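January, late, kitchen

Slept terribly again, so I gave up at six and put the kettle on. The wind had been throwing something against the side of the house all night and I'd convinced myself it was the gutter. Went out in my robe and boots to look and it was the neighbor's recycling lid! Put it back on their bin and felt very noble, then stepped in a puddle up to my ankle.

Anyway, the big thing today was the ferry. I finally did it, I took the early boat over to Tellirport, after saying I would ever since I moved to Plunthorpe. I don't know what I was waiting for (better weather, probably, which in January is just silly). The crossing was choppy and I stood outside for most of it holding the rail, because inside smelled of diesel and fried onions and I know my own stomach. Two gulls hung off the back of the boat the whole way like they'd paid for tickets.

Tellirport is smaller than I pictured. One long street, a church with a blue door, a bakery that was shut, and then the old seed warehouse, the place I'd gone for. It's all secondhand stalls now. I told myself I was only looking. I came out with two flannel shirts, a bread knife, a road map of a state I have never been to, and a paperback with 483 pages about lighthouse keepers, and I have already read the first chapter on the boat home and it's wonderful. The keeper in it writes down the weather every single morning, even when all he can write is "same." I thought, well, I could manage that.

Lunch was at a place called Qiu, up a flight of stairs over the hardware store. Noodles in broth with so much ginger my eyes watered. I had the window seat and watched a man try to back a trailer down the boat ramp for the whole meal. He did not get it straight once while I was there. I left a big tip because I'd sat so long.

Missed the boat I meant to catch and had almost an hour to kill, so I walked out along the breakwater until my ears hurt. Thought about work. Thought about whether I really want to renew with Edent in the spring or try going part time. I keep doing the sums and they keep coming out tight but possible, and then I get scared and close the notebook. Out there in the cold it seemed a lot simpler than it does at this table.

Home after dark. Too tired to cook, so it was cereal for supper, and I'm not sorry. 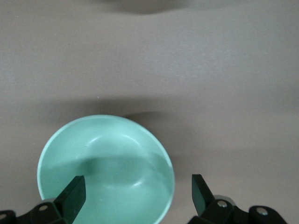 The mint-green bowl.

Weather, for the record: wind all day, gray, a bit of sun over the water on the way back. Socks are on the radiator. I still need to call about the gutter, even if it wasn't the gutter, and the library books are due, and I want to look up when that bakery opens. Going to bed with the lighthouse book now.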